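Search this blog
Type and press enter

What I learned from 736 tries at a table

5 min read

I promised an update on Gultirow back in October, and then I got so wrapped up in collecting episodes that I forgot to write anything down. So this is a long one. Get a coffee!

Quick catch-up if you're new: Gultirow is my spare-time attempt to get a simulated two-armed robot to do small tabletop jobs by copying me. I drive the arms, the software saves what the cameras saw and what every joint did, and later a network tries to learn the same moves. The recorder I use is called Histisent. It's plain and a little cranky and I love it, mostly because it writes one folder per episode and I can throw out a bad one without touching the rest.

I had 736 episodes saved before I trained anything serious. That felt like a mountain. Then I sat down and watched a big pile of them back to back, and wow, was I repetitive. Same approach, same angle, same lazy swing of the left arm every time. The policy trained on those was great at being me on a sleepy evening and hopeless at everything else. Move an object a hand's width and it reached for the old spot.

So I started over on the part that matters, which is variety. I now record in batches of 35, and between batches I change something: where things sit on the table, which arm goes first, where the arms begin. I also save the view from close behind a gripper along with the wide one over the robot's body, so the network gets both the room and the fingers.

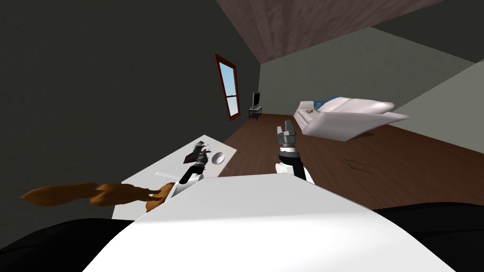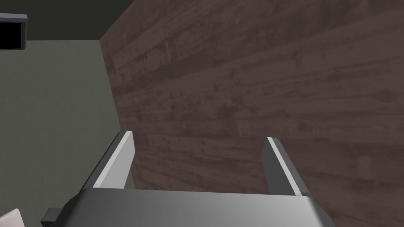
The wide view leans a lot and I've stopped fighting it.

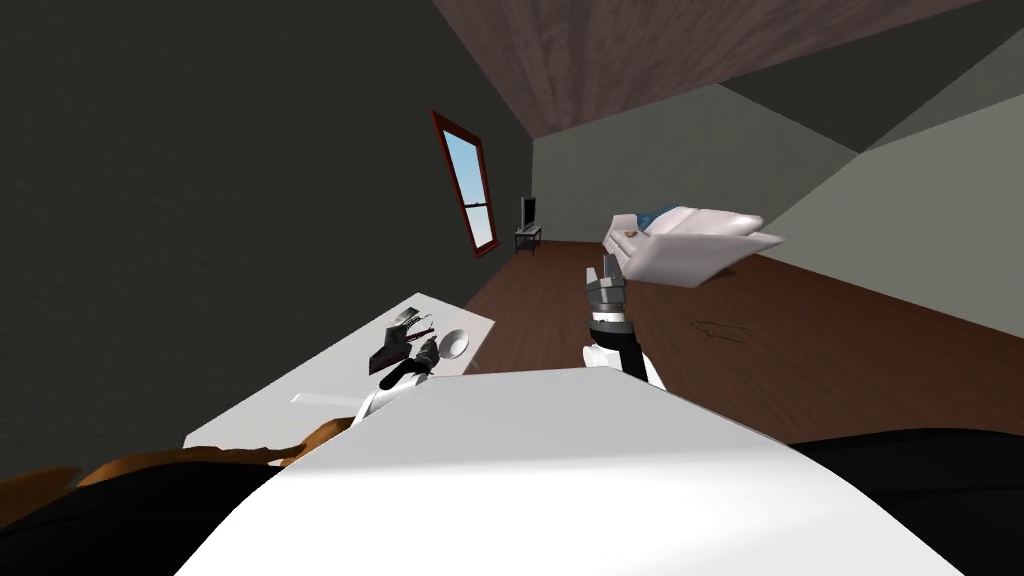
Posted by Tang
Hobby roboticist, writer of this blog

The spoon in the last one is my favorite troublemaker. White spoon, white table, flat lighting. I can barely find the thing when I'm driving, so I can't be too hard on a network that misses it. I thought about changing the table color and decided to leave it alone for now (a real kitchen isn't going to repaint itself for me).

The gripper view has been the nicest surprise of the whole project. With both fingers in sight and the gap between them wide open, you get a really clear idea of where a grasp is going to land. I trained one version with the wide view only and one with both, same episodes, and the one with both lines itself up so much better on small objects. I ran each of them 35 times and it wasn't close.

Some notes to myself, which may help you too:

Save the recoveries. If I bump something and fix it, that episode stays in. My first pile had almost none of those, and the policy would freeze after its first mistake.

Don't pause. When I stop to think mid-reach, the network learns to stop there as well, and it'll hover forever. I trim those now.

Quit after 3 batches. Past that my driving gets sloppy and I end up deleting half of it the next morning.

Next up is Dokerham, my set of rooms with different furniture and different floors. I've got two of them loading properly and a third where the table spawns inside the wall. Once that one behaves I'll record the same jobs in all of them and see how much carries over. I'm really excited for this part!

Recent posts
Histisent keeps dropping my last frame (fixed)
Mapping two arms to one pair of hands
Gultirow: first grasp, sort of
Building the Dokerham rooms
My messy folder naming system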